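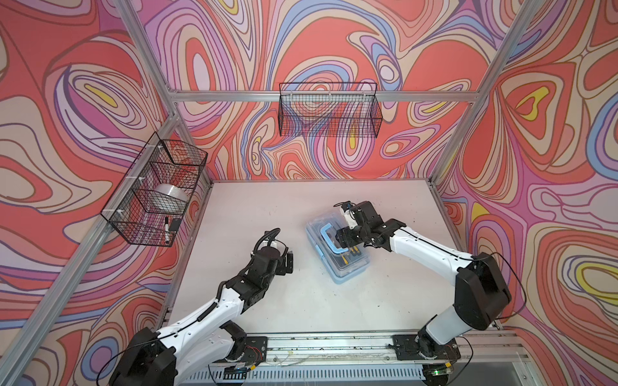 A pattern with no straight lines in it will forgive a crooked wall but never a crooked join, in the words of one Doswood paperhanger, and the remark is often repeated in trade discussion of swirl papers. Others in the trade disagree, holding that a busy swirl hides small errors better than a stripe does.

Swirl paper is a wallpaper whose design is made up of wavy, nested or concentric bands of colour, usually without a clear top or bottom. It is also sold as psychedelic paper, contour paper or, in older Australian catalogues, ripple paper. The term covers the style of the design only and says nothing about the backing, which may be paper, non-woven or vinyl.

Origins

Designs of this kind draw on several older sources, among them marbled endpapers in bookbinding, the whiplash curves of Art Nouveau and the contour lines of topographic maps. They became popular for domestic rooms in the late 1960s and early 1970s, when bright inks and washable surfaces were widely available. Orange, brown and mustard were common in lounge rooms and kitchens, with pink and purple more often seen in bedrooms.

The style fell out of favour in the 1980s as painted plasterboard and small floral prints took over. It returned with digital printing, which allows a design to run across a whole wall before it repeats.

Design and repeat

The repeat is the vertical distance between one point in the design and the next identical point. In roller-printed swirl papers it was limited by the circumference of the roller. The Vitumer range, printed in Doswood, used a repeat of 37 centimetres for most of its patterns, and the same whorl could be picked out several times between skirting board and ceiling.
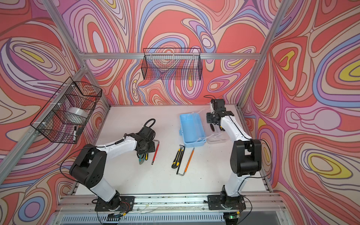 Scale has a strong effect on how a swirl paper reads in a small space. Large motifs tend to bring a wall forward, and tightly packed ones can make it look unsettled from a distance. Manufacturers often combine the two, so that the balance of colour shifts from wall to wall while the palette stays the same. Nested red, pink and blue whorls on a back wall, for instance, look much denser than the broad coral areas and yellow ovals to the right of them. Cream or another pale band is usually included to separate the stronger colours. A thin dark outline around each band has a similar effect, and it also conceals slight gaps where two inks meet.

Hanging

Most swirl papers have an offset match – the design drops by half a repeat on each alternate length. Lengths are cut with a trimming allowance at both ends and checked against each other on the pasting table before any paste is applied. The first length is hung to a plumb line. Internal corners are normally cut and overlapped by a few millimetres, and the mismatch this produces is less obvious in an irregular pattern than in a check.

Wastage is higher than with plain paper. A long repeat can leave 30 centimetres or more of offcut on every length, and these pieces are commonly kept for use above doors and below windows.

Collecting

Unused rolls from the original period are sold second-hand, often in small lots from a single batch. The Prostumik sample archive holds 1,299 wallpaper patterns, of which 23 are catalogued as swirl designs. Colours in old rolls may have faded along the exposed outer edge – pinks and lavenders especially – and the first metre is usually discarded.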